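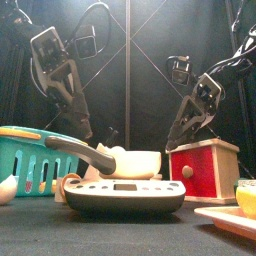
Selina Koller tells us she learnt more German over one term of Thursday suppers than in two years with an app, and she would like the suppers to start earlier. From September they do, at 7 pm.

## About Pravgate

Pravgate is a small language school in Bronden. We teach German, French and Ukrainian to adults, mostly in the evenings. Ingeborg Aebischer opened it with one class of 11 learners in a room over the Bühler bakery, and we still rent that room for the beginners' course.

We now have more than 49 learners each term. Classes are kept small and run for two hours with a short break. Homework is optional — most people do it.

Nazar Hladun teaches Ukrainian and Damian Brunner takes the French groups. Ingeborg still teaches German to beginners. Ambros Gisler answers the phone and places new learners after a short chat, so there is no written test.

You can join part-way through a term if your level fits. Fees are paid monthly, and course books can be borrowed from the office.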